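Imprimir | Enviar por e-mail
Tempo de leitura: 2 min

1/ Montagem da mostra de design de mesa no pavilhão de Morkthorpe. Notas técnicas, por ordem de instalação.

2/ Iluminação: 200 lux nas vitrinas de papel, 500 nos plintos de cerâmica. O Derek Kettle mediu tudo duas vezes e corrigiu os projetores da ala norte. 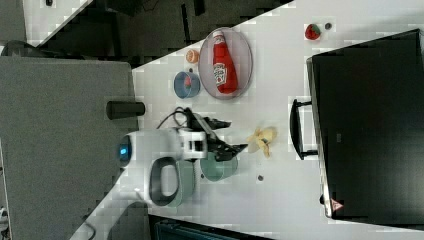

3/ As legendas seguem a grelha da edição de Hiltberg – corpo 15, alinhamento à esquerda. A cor do suporte ficou por decidir até setembro. Sobre um tampo branco, um amarelo como o da banana de brincar lê-se bem à distância; o cinzento claro perde-se. Optou-se por suporte escuro.

4/ Empréstimos: as 10 peças da coleção Ulloa viajam em caixa própria, com relatório de estado à chegada e à saída.

5/ O prato grande, rosa-lavanda, tem o bordo um pouco mais escuro do que o fundo. Em catálogo, essa diferença exige prova de cor.
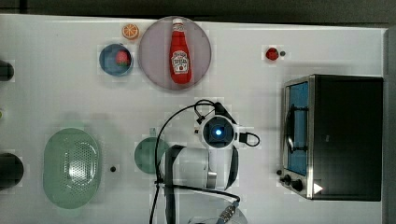

CATÁLOGO

6/ Impressão na Rimen, papel não revestido, tiragem de 500. Segunda prova pedida – os magentas saíram pesados.

Artigos relacionados
– Ulloa: inventário da cerâmica
– Hiltberg, notas de desmontagem
– Plintos: normas de altura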